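Disassembly cell notebook, February

Drive carrier removal, compliant pull against fixed-path pull

Started 9:10. Trinidad had left the cell powered down overnight, so both arms were homed again and the fixture plate checked against the table datum. The plate was where it should be. Base transform kept from last time.

Purpose of today: decide which of the two pull methods goes into the Valtance sequence. So far we have used the fixed path Tarık wrote, a straight line up out of the bay at constant speed, with the fingers closed to a set width. It works when the case is sitting square. When the case is a little skewed on the rails the carrier binds against the cage, the force climbs and the arm stops on the protective limit. Makis wants to square the case with a clamp. I would like to see first how far we get with the arm giving way sideways.

Method. Same case for every trial, on its side, panel off. Case pushed up by hand and then skewed by a random small angle from Getsemaní's list, so that neither of us picks the easy ones. Gripper approaches from above, closes on the carrier, waits until the force reading settles, then pulls. In the compliant version the arm is stiff along the pull direction and soft in the other two, and if the side force passes 10 N it stops pulling, lets the side load drop and starts again. After each trial the carrier is put back by hand and pressed in until it clicks. 38 trials, half with each method, order shuffled.

Counts:
Fixed path, 19 trials: 10 clean, 9 stopped on the limit.
Compliant, 19 trials: 15 clean, 4 not clean.

The four were all slips. The arm did not stop, the fingers came up without the carrier. I went back through the force logs and three of them look the same — a quick rise along the pull axis, then nothing. That is the grasp letting go before the carrier is free, so a softer arm would not have helped. The fourth I can't explain. The side force is high from the moment of contact, which makes me think the fingers came down slightly off the carrier. Pose estimate to be checked for that one.

Time per trial is longer with the compliant pull, as expected. I haven't worked out the mean yet because the logger was started late on the first few. Lorcan has a script for trimming these.

Same Dell tower in both views, gripper over the drive cage and then with a blue carrier in its fingers:
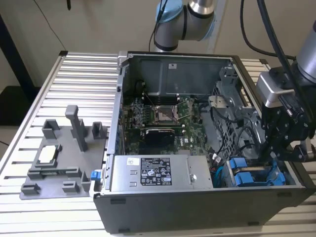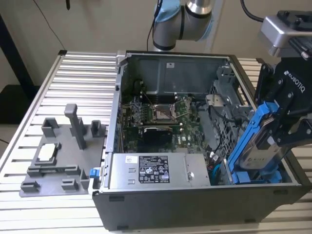 Lorcan came by before lunch and asked whether the slips would go away with more closing force. Possibly, but the carriers are plastic and flex when squeezed, and Navickas want them back in a usable state. I would sooner change the finger pads. There is a set with a shallow groove from the Stukavov job that ought to fit these fingers. Getsemaní thinks they are in the drawer under the old controller.

Also to note: the force sensor drifted over the morning. I zeroed it between blocks, but within a block it was left alone. If the drift is in the pull direction it does not matter much for the stop condition, which only looks at the side load. Will plot it anyway.

Decision for now: compliant pull goes in, fixed path stays as a fallback on a switch. Makis agrees to hold off on the clamp until the grooved pads have been tried.

To do
— find the Stukavov pads, repeat the compliant block with them
— pose error for the fourth slip
— sensor drift plot
— ask Tarık where the approach height is set, it is not in the Todel config any more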